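Refinishing the kitchen table, part two

I said in April that I would write up the rest of the table job once it was done.

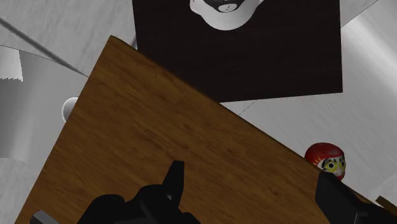 The stripping was finished by the first week of May. What was left was sanding, deciding on a finish, and getting the thing back into the kitchen before my sister came to stay. I had been eating off a folding tray for a month by then and was tired of it.

I started at 80 grit with the orbital sander and went to 120, then 180. The old varnish had gone deeper at one end, where the sun comes in, and I spent most of an evening on that end alone. A few people told me to stop at 150 for an oil finish because the wood takes it better. I went to 180 and it took the oil fine. I can't say what 150 would have done.

Two of the black rings came out with sanding. The third, from a plant pot, did not. Greer Baird suggested oxalic acid, so I bought a small tub, mixed it in warm water and brushed it over the whole top. Do the whole top and don't just dab at the mark, or you get a pale patch. Wear gloves and rinse it well. After two rounds the ring was faint enough that I stopped looking for it. Then the grain had come up from all the water and I had to go over everything again at 180.

For the finish I had narrowed it down to a hardwax oil or a wipe-on polyurethane. I made test boards of both and left them on the counter for 11 days with coffee, vinegar and a wet glass on them. The poly held up better. The oil looked better and is easier to patch, and I know I'm going to need to patch it. I went with oil.

I put on two coats with a white pad, very thin, and wiped off the extra after 15 minutes. My first coat was too heavy near the middle and stayed tacky overnight. I rubbed it back with a gray pad the next morning and it was all right after that. I used less than half of the can. If you have the choice, buy the small one.

The legs I left alone apart from a wash with mild soap. They are a shade off from the top now. Ruairi Munro noticed it within a minute of sitting down, but then he used to sell furniture. I may do them in the fall, when the garage is cooler.

As for money, the table was free. Pads, paper, stripper, acid and oil came to $96. I already had the sander. I did ask a shop for a price before I started, and they wanted 500 with pickup and delivery, and I don't think that was unfair for the hours it takes. I didn't keep a proper log, but it was most of my evenings for three weeks, plus a lot of sweeping.

One thing I would change is the dust. I hung a sheet over the door between the garage and the hall and it did very little. I was wiping down the shelves in the hall closet well into the summer. Next time I'll tape plastic over the frame and go around by the side door.

Effie Cairns asked in the comments last time about the chairs. There are four of them and two are loose at the back joints. I've bought the glue and some clamps. I'll post about those when I get to them.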